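Features > Technology > Work and Machines

Two Hands, One Desk, 154 Tries

I spent most of a day in October learning to tidy a desk. I'm 30 years past the age when somebody should have taught me, but the lesson wasn't for me. It was for a two-armed robot at Urkuvard, a small outfit in Claldale that builds robots for offices, and my job was to be the one driving.

You don't type anything. You hold a pair of controllers, one per hand, and whatever your wrists do, the grippers do a beat later. Every attempt gets saved – what the cameras saw, where each joint was, when the fingers opened and closed – and the whole pile goes to a learning system that tries to work out what a person would do next. They call each attempt an episode. The target for the week was 154 of them, all on the same handful of desk jobs, and I cheerfully signed up to help.

My first episode was awful! I went for the mouse the way I'd grab my own, forgot I had no feeling in my fingertips, and shoved it clean off its pad. I asked if we should delete that one. No, keep going, they told me, put it back and finish the job. A robot that has only ever watched perfect work gets lost the second something slips, so a decent recovery is worth having (I produced plenty of those).

What wore me out was the resetting. After each episode you put the desk back, only not quite the same way. Turn the pad a little. Slide the laptop over. Swap the lamp for something else, or move the box. If everything always sits in one spot, the system learns the spot and never bothers to look for the laptop at all. The team found that out on an earlier project with Coetzee, a furniture maker over in Fudcombe, where their robot got wonderfully good at one drawer and hopeless at the one beside it. 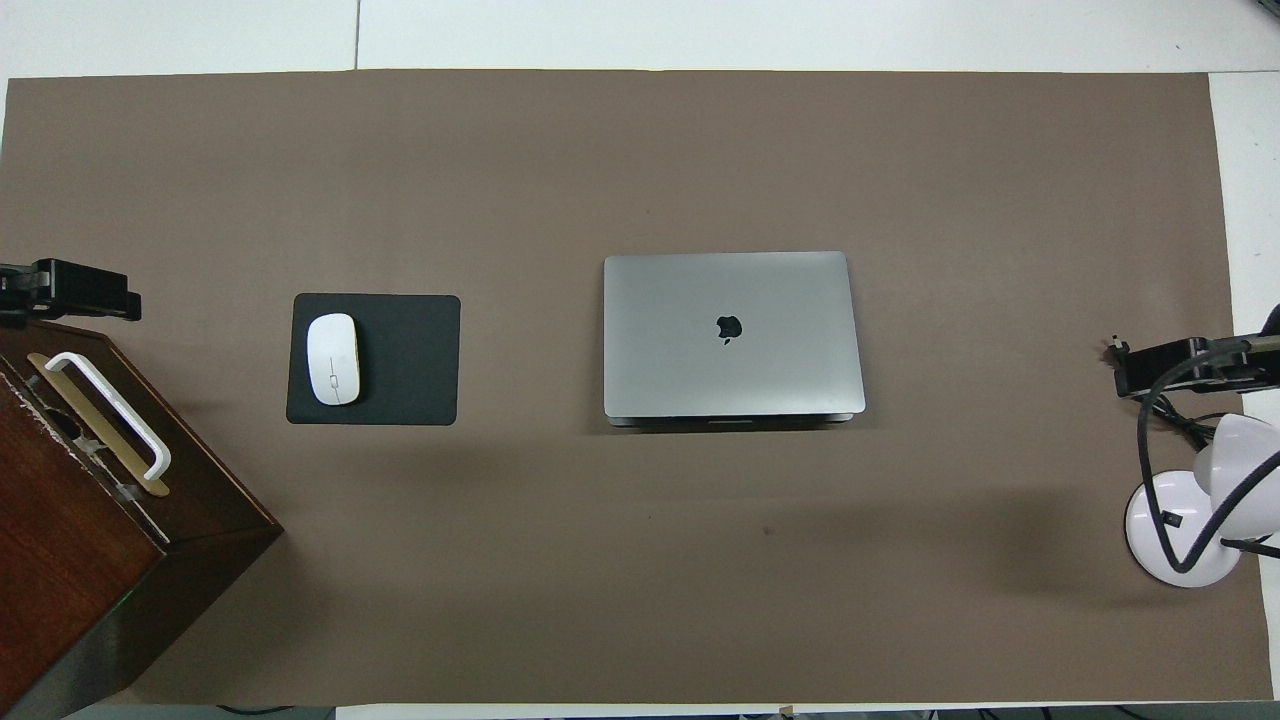

Both grippers over the desk, with the laptop closed and the mouse on its pad.

The laptop was my favorite and my enemy. It's flat, it's smooth, and there isn't much for a gripper to get hold of, so you learn to nudge it with one hand and catch it with the other. By lunch I'd stopped thinking about the controllers. By midafternoon I was reaching for my coffee in slow, careful robot moves, which got a laugh from the whole room.

I managed 30 episodes before my shoulders quit, and 2 of those were thrown out for a camera hiccup that wasn't my fault. The regular drivers do far more in a day and chat the whole way through. They'll train on the full set once the last desk jobs are recorded, and I've asked to come back and watch it try the laptop by itself.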